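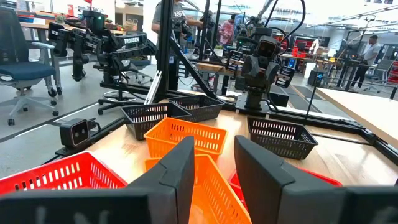
# Wimbridge パントリーワゴン(Durkier シリーズ)

幅405mm、高さ700mm。冷蔵庫と壁のあいだ、食器棚の横、流し台の下をあきらめた人の足もと。そういう半端な場所にすっと入って、じゃがいもも乾麺もストックの醤油も引き受けてくれる三段のワゴンです。当店 Fototus で扱っている台所まわりの品のなかで、入荷のたびに自分の家にもう一台置きたくなるのがこの Wimbridge なんです(すでに台所に一台、洗面所に一台あります)。

## まず、かごがそのまま載ります!

Wimbridge には専用の引き出しがついていません。棚板があって、まわりに低い縁があって、それだけ。はじめて見たときは少し物足りない気もしたのですが、使いはじめたらこれが実に気持ちいい。手持ちのかごをぽんと置けばそれが引き出しになり、野菜を買ってきた日はかごごと調理台に出して、しまうときはかごごと戻す。専用品を買い足さなくても、戸棚で眠っていたプラスチックのかごが急に働きはじめます。

かごは側面に穴やすき間のあるものをおすすめします。玉ねぎやじゃがいもは風が通ったほうが長持ちしますし、外から残りの量がわかるので「まだあると思っていたのに芽が出ていた」が減ります。土つきの野菜なら底に新聞紙を一枚。かごの底が抜けているタイプだと、棚板に細かい土が落ちますが、棚板は外して洗えるのでそこまで神経質にならなくて大丈夫です。

色で分けるのも楽しいですよ。うちでは根菜、乾物、おやつで色を変えています。家族に「オレンジのかごから取って」と言えば通じるのがとても楽で、ラベルを貼っていたころより散らからなくなりました。もちろん全部同じ色でそろえても、すっきりしてきれいです。

## 仕様

| 項目 | 内容 |
|---|---|
| 品名 | Wimbridge パントリーワゴン |
| シリーズ | Durkier |
| 幅 | 405mm |
| 高さ(キャスター含む) | 700mm |
| 段数 | 三段 |
| 耐荷重 | 棚板一枚につき6kg |
| 棚の高さ調節 | 中段のみ、7段階 |
| フレーム | スチール、粉体塗装 |
| 棚板 | スチール、取り外し可 |
| キャスター | Diekmann 製、前輪ストッパーつき |
| 色 | オフホワイト/チャコール |
| 組み立て | 必要(六角レンチ同梱) |

奥行きはフレームの取っ手の向きで変わります。取っ手は側面にも手前にもつけられるので、ご購入前に設置場所の図面か写メモをお送りいただければ、どちら向きがよいか一緒に考えます。こういうご相談、大歓迎です。

## キャスターの話を少しさせてください

台所のワゴンは、とにかく転がり心地です。棚がどれだけ立派でも、引くたびにガラガラ鳴るものは次第に動かさなくなり、動かさなくなったワゴンの裏にはほこりがたまります。Wimbridge の足もとは Diekmann のキャスターで、タイヤの表面がやわらかく、フローリングの継ぎ目を越えるときの音がとても小さい。夜の10時すぎに牛乳を温めようとして引き出しても、隣の部屋で寝ている人を起こさずにすみます。

前輪の二つにはストッパーがついています。つま先で踏んで止め、つま先で上げて解除。スリッパでも裸足でもできますが、裸足のときは金具の角が少し当たるので、足の裏の真ん中あたりで踏むのがコツです。

クッションフロアに長く置く場合は、ときどき位置をずらしてあげてください。重いものを載せたまま何か月も動かさないと、床のほうに跡が残ることがあります。

## 何をどの段に置くか

正解はお宅ごとに違いますが、わが家の並びをご紹介しますね。

**下段。** 重いもの専用です。じゃがいも、玉ねぎ、未開封のみりん。重心が下がるのでワゴン全体が落ち着きますし、引いたときのふらつきもありません。びん類は立てたまま、かごに入れて倒れないようにしています。棚板の耐荷重は6kgなので、大袋のお米はここではなく床置きの米びつへどうぞ。

**中段。** 乾麺、缶詰、だしパック。この段だけ高さを7段階で変えられます。パスタの袋を立てたい人は低めに、缶詰ばかりの人は高めに。わが家は季節で変えていて、そうめんの季節が終わって10月になると、鍋のスープの素が並ぶように一段上げます。この模様替えがちょっとした行事みたいで、毎年楽しみなんです。

**上段。** 毎日手が伸びるもの。バナナ、食パン、コーヒーの粉、子どもの水筒。いちばん散らかりやすい段なので、あえてかごを一つ空けておきます。買い物から帰ってきて、とりあえず何か置ける場所があると、調理台が荷物で埋まりません。

## 台所以外でも働きます

洗面所では、タオルと洗剤の詰め替えと、掃除用のブラシを入れています。湿気の多い場所なので、ぬれたものをじかに載せるのは避けて、かごを一枚かませると安心です。塗装に傷がついたところは錆びやすいので、気づいたら早めに拭いてください。

手芸をされる方からは、毛糸玉を色別のかごに入れて載せているというお便りもいただきました。編みかけのものを上段に広げておけて、来客のときはワゴンごと隣の部屋へ押していくそうです。読んでいてこちらまで編み物を始めたくなりました!

植物の水やり道具をまとめるのにもいいサイズです。じょうろ、霧吹き、肥料、小さなスコップ。ただし屋外での使用は想定していません。屋根のあるベランダでも、雨が吹き込むところはご遠慮ください。

## 組み立て

箱を開けると、支柱、棚板、取っ手、キャスター、ねじの袋、六角レンチが入っています。

1. 床に段ボールか毛布を敷き、棚板を裏返して並べます。
2. 下段の棚板に支柱を差し込み、ねじを軽くとめます。最初から強く締めないでください。
3. 中段、上段の順に入れていきます。中段の高さはこの時点で仮決めでかまいません。
4. キャスターを取りつけます。ストッパーつきの二つが手前です。
5. 起こして平らな床に立て、がたつきを見ながら全体のねじを本締めします。
6. 取っ手をつけて完成です。

迷いやすいのは棚板の表裏で、縁の立っているほうが上です。逆につけるとかごが滑ります(自宅の一台目でやりました)。一人でも組めますが、支柱を差し込むところだけは誰かに押さえてもらうとぐっと楽です。

## お手入れ

ふだんは固くしぼった布で拭くだけ。油のはねた跡には台所用の中性洗剤を薄めて使い、そのあと水拭き、から拭きとしてください。研磨剤入りのクリーナーと金属たわしは塗装を傷めます。

かごを定期的に洗うついでに、棚板も外してみてください。縁の内側に玉ねぎの皮のかけらがたまっていることが多く、ここがきれいになると台所全体がさっぱりします。キャスターに髪の毛が巻きついたら、ワゴンを横に倒し、先の細いはさみで切って引き抜きます。

## よくいただくお問い合わせ

**棚板を追加できますか。**
できます。同じ Durkier シリーズの棚板を別売でご用意しています。支柱の長さは変わらないので、四段にすると一段ごとの高さは低くなります。浅いかごをたくさん並べたい方向きです。

**かごは付属しますか。**
付属しません。お手持ちのかごを測って、棚板の縁の内側に収まるかご確認ください。口が広がっている形のものは、底の寸法だけでなく口の寸法も測ると失敗がありません。

**色はどちらが汚れにくいですか。**
粉ものをよく使うお宅ではオフホワイト、醤油やソースのたれが心配ならチャコールのほうが目立ちにくいです。かごの色が映えるのはオフホワイト、全体が引き締まるのはチャコール。どちらも好きで、いまだに選べません。

**電子レンジを載せられますか。**
棚板の耐荷重を超える機種がほとんどですので、お控えください。ハンドミキサーや小さなはかりくらいでしたら問題なく載ります。

## お届けについて

箱は平たく、玄関に立てかけておける形です。組み立て済みでの発送は行っていません。キャスターとねじは別の小箱に入って同じ梱包の中にありますので、緩衝材と一緒に捨ててしまわないようお気をつけください。もし部品が足りないときは、箱の側面に貼ってある番号を添えて Fototus までご連絡ください。ねじ一本からお送りします。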